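I paid over 300 for a microwave in September two years ago. It had 17 programmes and a clock that needed setting after every power cut. I used one programme. When it failed I bought the plainest one in the shop, and I think most people should do the same.

A microwave heats soup and softens butter. For that you need to choose how strong and how long. My neighbour Vinh Kim disagrees and says the defrost menu on his is worth the money. I've eaten his defrosted chicken and I wasn't persuaded. 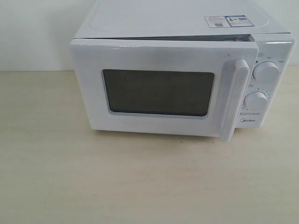

Makers keep adding menus to kitchen machines and charging us for them. Half of those menus need the booklet, and the booklet is in a drawer somewhere. Two round knobs are plenty, the lower one marked like a timer. My mother could work that without her glasses. I'd also take a proper handle over a push button any day, for the times when I've got a bowl in the other hand.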